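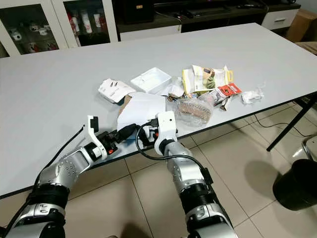
Home Posts Replies Media Search

Remo Bortolotti

1/ Right, the Flustberg downwinder. Three people have messaged me this week asking whether they should enter and whether they need a new foil board to do it. Long answer coming, sorry.

14 replies 9 shares

2/ For anyone outside the paddling bubble: it's a 26k open water race, point to point, supposedly with the wind behind you the whole way. Supposedly. I've done it twice. The first time we had a proper tailwind for maybe a third of it and then a nasty side chop that had grown adults kneeling on their boards and swearing.

3/ The new organisers are promising "guaranteed downwind conditions". I'd love to know who signed that one off. You can move the start time, you can flip the course, you can hold people on the beach till the afternoon. You can't guarantee wind in April.

22 replies 31 shares

4/ Then there's the entry list. The site says 496 paddlers. I asked if that's paid entries or people who clicked the "interested" button and got a thumbs up back. A thumbs up to which bit?

5/ If it really is that many, I want to see the safety plan before I hand over any money. Last time there were 2 rescue boats, and one of them spent most of the race parked by the finish with the sponsor's flag on it.

40 replies 18 shares

6/ Now the boards. Kunivine have been lending out their new race board to anyone with a decent following, and what a surprise, everyone with a decent following thinks it's the best thing they've ever stood on.
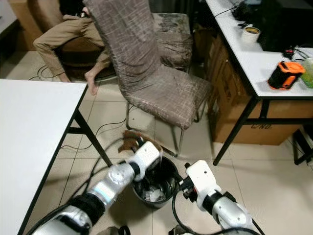
7/ I had a go on Gemma Ferraro's for an afternoon. It is quick off the line, I'll give them that. It's also narrow, and the moment you get tired it lets you know. On flat water I was a bit faster than on my old Santoro. In bumps I was slower, and I swam four times.

8/ Gemma is faster on it everywhere, in fairness. Gemma is also fifteen years younger and would be faster than me on a door.

67 replies 12 shares

9/ The claim doing the rounds is that it "saves you minutes over a long course". Compared with what? Which paddler, which day, what tide? I've gone looking for anything resembling a back to back test and found one video with a drone, some piano music and no clock.

10/ My own test wasn't science either. Same stretch of bay, one run up and one run down on each board, wind dropping the whole time. So ignore my numbers as well, which is why I'm not posting them.

11/ Paddles. Tada have a new blade that's meant to be kinder on the shoulders. My shoulders hurt with the old one and they hurt with the new one. Might be the shoulders.

19 replies 3 shares

12/ I do like the shorter shaft, though. I cut mine down a couple of fingers last winter and it made more difference than anything I've bought in years. Cost me a hacksaw blade and a bit of glue. Go slowly if you try it, you can't put it back on.

13/ Somebody asked about leashes. Waist leash with a quick release, and practise letting it go with cold hands. I've seen people turn up with a coiled ankle leash they'd never once undone in the water. The race rules only say "a suitable leash", so you could probably get through kit check with a bit of string.

28 replies 35 shares

14/ Training: roughly 50k a week is what the online plan tells you to do. I've got a job and a dog. I do two longish paddles and one short hard one when the weather lets me, and I've never finished a race thinking the missing kilometres were what did for me. Usually it was starting too fast, or forgetting to drink.

15/ So should you enter? If you've got your own transport back from the finish and you've paddled in a side wind without panicking, go on then. If you're counting on the shuttle bus, ask them how many seats it has. I did. Still waiting.

33 replies 8 shares

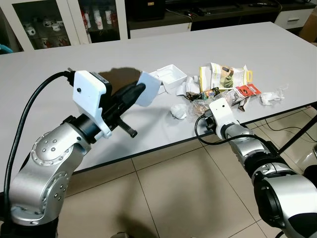 16/ And should you buy the Kunivine? Borrow one first, on a rough day, when you're already knackered. If you still want it after that, fair enough. There'll be plenty second hand by autumn, my guess.

17/ Am I entering? Haven't decided. I'll look at the safety plan if they ever put it up, and at the forecast the night before, and I'll be taking the old Santoro if I do go.

51 replies 6 shares

18/ Edit, as people are asking: yes, Gemma has entered. No, she's not paid by anyone. She did get a free hat.

Show more replies

Contact | Terms | Privacy | Back to top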